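Start Übersicht Sammlungen Downloads Änderungen Kontakt

Diese Seite verwendet Cookies. Mit der weiteren Nutzung erklären Sie sich einverstanden. Einstellungen | OK

Lesezeit: 2 Minuten

# Debnath-Textil: Falten und Ablegen im Schlafzimmer

Version 2, Stand August. Pflege: Dilruba Cassim, Shanthi Akanda

## Gegenstand

Der Datensatz dokumentiert das Falten, Wenden und Ablegen weicher Haushaltstextilien auf bezogenen Betten. Enthalten sind 212 Sequenzen aus 13 Schlafräumen in Kallaneck. Davon sind 192 vollständig annotiert, die übrigen tragen im Feld `status` den Wert `offen`.

## Textilklassen

- `fleece`: Decken und Zuschnitte mit kurzem Flor
- `frottee`: Hand- und Badetücher
- `glatt`: Laken, Kissenbezüge, Geschirrtücher
- `strick`: Pullover, Schals

Die Klasse richtet sich nach der sichtbaren Oberfläche, Pflegeetiketten werden nicht ausgewertet. Bettwäsche, die nur als Unterlage dient, erhält keine Klasse, sondern einen Eintrag in `unterlage` (Grundfarbe, Muster ja/nein).

Schwarzes Fleece ist die schwierigste Kombination. Auf hellblauer, gemusterter Bettwäsche hebt sich der Umriss gut ab, einschließlich des faserigen Randes an aufgeworfenen Falten. Innerhalb der Fläche bleiben flache Falten nur dort erkennbar, wo der Flor Licht annimmt; im unteren Teil geht der Stoff fast in reines Schwarz über.
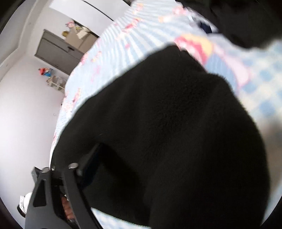 ## Annotation

Die Faltenlinien wurden von Sewwandi Akanda und Sipho Chauke unabhängig voneinander gesetzt. Bei `fleece` in dunklen Farben stimmen nahezu 80 Prozent der Linien überein. Abweichende Linien stehen in `falten_b.csv` und wurden nicht zusammengeführt.

Fusseln und einzelne Haare auf dem Stoff werden nicht markiert. Ecken gelten auch dann als Ecken, wenn sie abgerundet liegen.

## Bekannte Mängel

- Dunkle Säume und Schatten sind teilweise verwechselt.
- `strick` ist unterbesetzt.
- Raum 7 hat keine Angabe zur Unterlage.

## Nutzung

Lizenz siehe `LIZENZ.txt`. Fehlermeldungen mit Sequenznummer an Farzana Marikar.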